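Skultdale bench notes
February 3, 2020
Keir Gillies, with additions from Shona where marked

Well, the countertop filter is finally off the shelf and onto the bench, and I am more excited about a plastic housing full of carbon than a grown man should be! We've been running the old Pringle pitcher as our baseline since November and I was getting very tired of refilling it.

The new unit is the Fornen, the two-stage one, with a sediment wrap first and then a carbon block. The Mimora goes on after it, same tap, same hose, same everything. Chiamaka has been asking for a fair side by side for months and this is as fair as I know how to make it.

Setup first. The diverter valve threads straight onto the faucet with the fine-thread adapter (the brass one, in the drawer with the hose clamps, please put it back there). I got a drip at the collar on the first try, took it apart, and found I'd seated the washer crooked. Second try was dry. Hand tight is plenty. I know Latifa likes to give everything a quarter turn with the wrench but these collars are soft and we already cracked one.

Chilled samples get covered and labeled before they go in the cold. Carbon-filtered water picks up fridge smells faster than you'd believe, and we lost a whole tasting round that way in the fall.
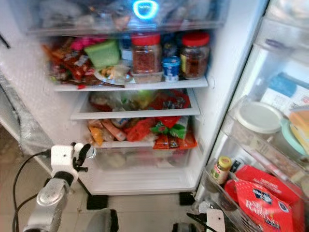

Reading time: 4 minutes

Flush. The booklet says run it until clear. It ran gray for a bit, which is just carbon fines, then went clear, and I kept going well past that. I'd like us to flush every unit by volume from now on so we're all doing the same thing. Two full buckets, dump them on the plants, then start the clock.

Meter readings. Tap was a bit higher than last time, which fits with the rain we've had. Out of the Fornen it barely moved, and that's fine! A carbon block isn't meant to pull dissolved minerals, so a dissolved solids meter won't tell you much about it. I'm writing that down in big letters because I get asked every single time somebody walks past with one of those little pens. What we care about on this one is chlorine, taste, and flow.

Chlorine: strips, both before and after the flush. Tap showed a clear color change. Filtered showed nothing I could see against the chart. I did it again with a fresh bottle of strips and got the same. Lovely.

Flow: timed fill of the big beaker, 54 seconds with the filter in line. I thought the stopwatch was wrong, so I ran it again, and it was 54 again. That's quick for a block this dense. The pitcher isn't even in the same conversation.

Taste: Skye and I did ours blind, with Latifa pouring. Skye picked the filtered cup every time and described it as "softer," which I've been trying to put into a measurement ever since. I missed one, but I'd had coffee, so I'm going to redo mine tomorrow morning before breakfast.

Shona here: I don't think we can say softer in the write-up. Hardness didn't change, I did the drops myself. Maybe "less sharp"? Also the totalizer on the bench line reads 3,629 as of this afternoon, please start from that and not from the number on the whiteboard, which is old.

Keir again. Good catch on the totalizer. I had been using the whiteboard. Fixed in the sheet. 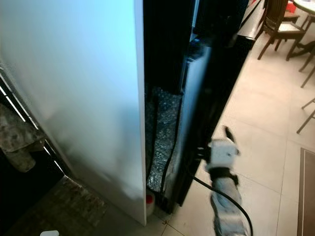 Floor by the appliance, bubble wrap in the gap.

Cartridge life. The box for the Fornen claims 1,000 gallons. We'll see. The plan is to run it on the timer through the day and rest it overnight, since a filter that never rests isn't living the life it'll have in a kitchen. Strip test each morning on the first draw, and again after it's been running a while. First draw matters. If there's a stale taste it'll be there, and I'd much prefer we catch it than somebody with a full kettle.

I also cut open the spent cartridge from the earlier run with the fine saw. What a treat. The outer wrap was rusty orange all the way around and the block beneath it was nearly clean, so the wrap is doing real work. I've bagged both halves and left them in the sample drawer for Chiamaka, who wants to look at the end caps. The glue line on one end looked thin to me, but I'm no judge of glue.

To do:
Order more chlorine strips, we're down to 2 bottles
Redo my blind tasting, no coffee
Ask Latifa for the old Mimora flow numbers
Re-label the hoses, the tape is peeling
Shona to check the pressure gauge against the spare, it sticks a little at the low end

Mimora goes on once the Fornen has had its first stretch on the timer. Skye has already claimed the first cup.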